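Change the Pads Before They Look Like They Need It

I have an opinion about finger pads, and I've been boring people with it since January, so I may as well write it down and then I can just send the link.

My opinion is that pads should be swapped on a schedule, both sides together, and that the person using the gripper that day should be the one with the screwdriver. I know. Thrilling stuff! But I look after the hand-held grippers at Titier, and I'd guess most of the grumbling that reaches my desk ends up being about a little block of foam or rubber that costs less than my lunch.

The way most shops do it (the way we did it, I'm not claiming sainthood) is to wait. A pad gets a bit scruffy at the corner, somebody presses it flat with a thumb, it looks okay again and back to work it goes. Then it's scruffy down the whole side. By then everyone has gotten used to it, and you'd be amazed what people can get used to. Oksana Hutsuliak, who trained me and who is much more patient than I am, used to walk the benches before lunch just looking at edges. She didn't look at the faces of the pads at all, because the face can stay decent long after the side has started to go.

And it's almost always one pad that goes first. We all favor a side. I come at things from the left and drag that finger along whatever I'm picking up, so my left pad takes a beating while the right one could pass for new. Vaughn Blackwood is the opposite, and we have had whole conversations about whether he holds the thing wrong or I do.

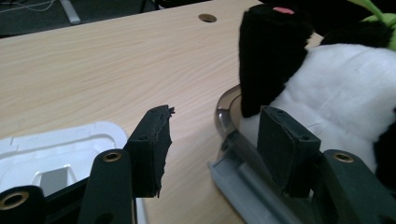 But the other one is still good

I hear this every single time. You hold up the ragged pad, everybody agrees it's toast, and then somebody says sure, but leave the other one, it's still good.

Well, yes, it's good. It's also been squeezed all month and the new one hasn't. Put a fresh pad across from a tired one and they won't give by the same amount, so whatever you're holding wants to shift toward the softer side. On a hard plastic tray you might never notice. On a stuffed toy you'll notice right away, since plush already squirms around plenty without your help. I've watched people blame the linkage, blame the screws, take the whole finger apart and put it back together, when all they had was one young pad and one old one.

So I change both. The good one goes in a drawer as an emergency spare, with the date on a bit of tape, and I feel fine about it.

Mahnaz Khosravi thinks this is wasteful and she's not shy about saying so. She did the sums for me, too: with 8 grippers on the benches and my schedule, we'd go through almost 400 pads a year, and she figured 70 percent of them would still have some life left. I can't really argue with her arithmetic. What I'd say is that her sums don't have a line for the afternoon you lose chasing a slip that isn't the linkage. They don't have one for redoing work, either, and that's where my time goes.

Where I'll give her a point is the calendar. A fixed date is kind of dumb if a gripper has been sitting on a shelf, so now I go by hours in the hand. Thirty hours and both pads come off, whatever they look like. If a side is fraying at ten, they come off at ten.

As for the actual job, it's nothing. Take the screws out, peel the old pad, and please clean off the crumbs before you put the new one on, because a crumb under there will tilt the whole pad and you'll be back in an hour. Snug the screws down by hand. No power driver! While you're in there, have a look at the brass inserts in the ends of the arms and give each one a wiggle. A spinning insert is a much worse day than a torn pad, and this is the only time most people have a reason to put their face that close to one.

The part I really can't get anybody to agree on is who does it. Enikő Nyitrai would like all of it to come through me so there's one pair of hands and one standard, and I get that. I still think the person who's been holding the gripper should do the swap. They know it's been pulling a bit to one side since Tuesday. I don't, and they're not going to write it down for me, I've asked.

We're trying it my way on two benches for now, and Enikő gets to pick which two.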